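**December, bench notes: Ikevora arm kit, trial unit, morning session**

Right, kettle's on and the Ikevora has been up since before 8. Writing this while it's fresh, because Nhi wants my half of the review by the end of the week and I still can't read what I scribbled last time.

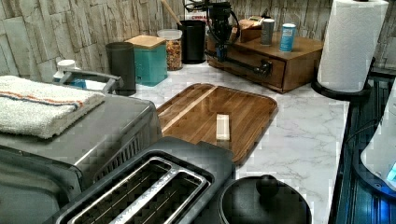
So, the kit. Setup was quicker than the Bidel, I'll give them that. The clamp goes on with 2 bolts and the cables come pre-labelled (bless whoever did that), but the loop at the elbow is too generous for my taste and I'd want it tied back before we let Emiliano anywhere near it with a mug in his hand. Must find the short Velcro ties. Waldemar had them last.

Calibration took three goes. First one bombed out with a joint limit error, second one finished but parked the gripper well off centre, third was fine and I haven't touched it since. The manual says to home the arm with the gripper open. Page 11 says closed. Have emailed the Cokholm office, no reply yet.

Things I like so far: it's quiet, really quiet, you can have a conversation over it! The teach mode is lovely too, you just push the arm where you want it and tap the button, and there's none of that fighting you get with the Bidel around the wrist. Abdelkrim picked it up with no help from me and was programming his own moves before lunch.

Things I don't: the stock finger pads. They're hard and shiny and I don't trust them on anything soft or greasy. Ekow reckons the silicone ones from the Lagos order will fit if we file the backs down a bit. Also the app logs me out whenever the tablet goes to sleep, which is driving me up the wall.

Haven't settled on a colour for the board markers either. Grey tape is useless on a pale bench, so probably orange.

To do:

- tie back elbow cable
- try Ekow's pads, low grip force to start
- slow speed only for kitchen runs until the e-stop is within reach of both sides
- ask about the subscription: is the support plan optional or not? The quote has it both ways
- rerun calibration cold, first thing, before anyone bumps the bench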